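4.2 Blankets and the order of a shared bed

Of all the soft things we asked households to tell us about, blankets gave us by far the richest talk. Cushions were described in a word or two (usually the colour), curtains hardly at all, but a blanket could keep a conversation going for a whole visit! Our 68 households, recruited in the Zomwood and Drikitz districts in February, spoke of blankets in terms of weight, season, who had given them and who was allowed to use them. Pattern came into nearly all of this. People rarely said "the thick one" or "the new one" when they could say "the checked one" or "the one with the flowers", and everyone else in the home knew at once which was meant.

We had expected households to favour matching bedding, as the older work on linen cupboards suggests (Chatzigeorgiou survey, second round). What we met was a lively mixing of patterns, and a real fondness for it. Large checks and small prints were the pairing that came up most in interviews, and the people who used it had clear ideas about why it worked. A big grid, they told us, can be found quickly in a pile and shows straight away whether it has been folded squarely. A small scattered print is more forgiving, and can be thrown down any way round. Figure 3 shows such a pairing.

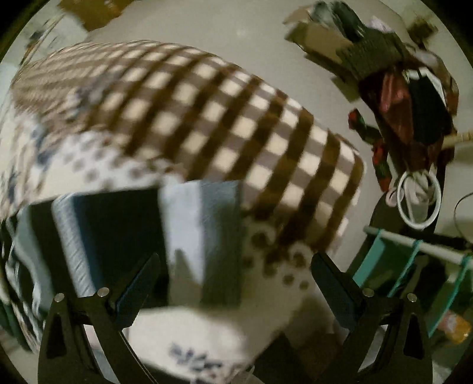
Figure 3. A brown and white checked blanket with a white blanket printed with small dots and floral motifs.

The contrast in scale is easy to appreciate in Figure 3. The checks are broad and strongly marked in dark brown and cream, while the white blanket carries its dark blue and brown print much more lightly. Brown appears in both, a point that delighted us when we came to code the material, as a shared colour was what participants mentioned most often when we asked how two different patterns could "go together". One woman in Drikitz put it beautifully: "They are cousins, so they don't have to look like sisters."

Folding told a similar story. In the sorting task we gave each participant up to 8 blankets and asked them to put them away as they would at home. Checked and striped pieces were lined up along their own lines, edge to edge, often with great care. Printed ones were folded by feel, and several people smoothed them with a forearm and left it at that. Dionysis Vasilakis, who ran the Allska sessions, noted that five participants went back to refold a checked blanket after finishing the pile, and that none did so for a printed one. We return to this difference in Section 5, where we look at how children learn to fold.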